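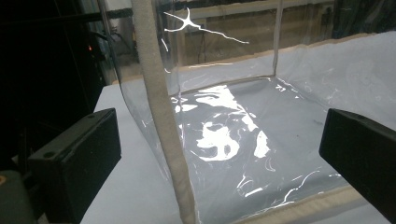 Handheld gripper data: policy works on boxes but not on soft transparent containers. Is it the depth, the glare or my demonstrations?

Posted by nerley_bench, 7th November

Good evening to all. I am trying to repeat the result from our group's earlier report (we call the method Rasora, it is only an internal name) on a new kind of object. The method is simple. We collect demonstrations with a handheld gripper which has a camera on it, we recover the path of the gripper from the video, and we train a policy that predicts the next short piece of motion and the finger opening. No robot is needed during the collection.

For cardboard boxes and hard plastic bins the method behaves well. With 500 demonstrations the arm reaches the box, closes on both sides and moves it to the other half of the table. Now I have changed the object to a clear plastic container with soft walls and beige padded edging. The walls bend, they have creases, and under our lamps there are big white patches of glare on the floor of the container. The table is white also, so you see white through clear.

What I observe with the new object:

The validation loss is low, almost the same as for the boxes.

On the real arm the fingers often close too early, before the wall is between them, or they stop above the rim and wait.

If I move one lamp, the arm goes to a different place, although the container did not move.

I have 500 demonstrations for the clear container also, all collected in July in one room. My supervisor proposes to collect more. Before I spend two weeks on this I would like to know if more data of the same kind can help, or if I must change the method. I use only colour images, no depth. Would a depth camera be better here?

Thank you for your patience with my English.

vomell_user

Get a depth camera. RGB only is always going to be a problem with see-through things. We switched at Vomell and never looked back.

aguiar_lab

I must disagree with the reply before mine, at least for this object. Many depth cameras are weak exactly on clear plastic. The light passes through the wall and you receive the distance of the table behind it, or you receive nothing and there is a hole in the map. Where there is strong glare it can be worse. We tried it in the Aguiar project with clear bags and the depth channel made the policy less stable. In the end we removed it.

Your third observation is for me the important one. If the lamp moves and the arm follows, the policy has learned where the glare is. During your collection the lamps were fixed, I suppose, and probably the container stood in similar places. Then the white patch is a very convenient landmark, brighter than anything else on the plastic. The loss is low on validation data for the same reason, as this data comes from the same room and the same lamps. So I would not believe this loss. Make a small test set with a different lamp position and compute the error again. I expect it will be much higher.

More data of the same kind will help you little. I would do the following, in this order.

First, collect 30 demonstrations for each of several lamp positions, also with one lamp off and with the curtains open if you have a window. Small groups with different light gave us more than one large group.

Second, show the policy the edging. The beige padding on the corners and rims is the one part of this container that is not transparent, and it looks the same from many sides. A person who holds the gripper looks at it too, I believe. You can add a second training output which marks the edging in the image. You need labels for this, but not for many images. Ours were drawn by hand in two afternoons.

Third, augment the images with artificial bright spots. Paste them at random on the training frames. It is ugly, but it teaches the network that a white patch carries no information about the place.

About the fingers that close too early: check how you get the finger opening in your demonstrations. With a hard box the fingers stop when they touch. With a soft wall they continue, because the wall gives way, and each person stops at a different moment. If two people collected your data, you have perhaps two different habits in it, and the policy learns the middle. We wrote one rule for everyone, stop when the wall begins to bend, and repeated the recordings that did not follow it.

nerley_bench

Thank you, this is very useful. I made the test with the moved lamp this morning and the error is more than double, so your guess was correct. Also yes, two people collected, and when I plot the final finger opening I see two separate hills. I did not think to look at this before.

I will begin with the lamp positions and the rule for closing, and leave the edging labels for after. One more thing I would like to ask: did you keep the old demonstrations in the training, or did you throw them away?

aguiar_lab

We kept them, but with a lower weight in the sampling. For the finger opening I would take only the new ones.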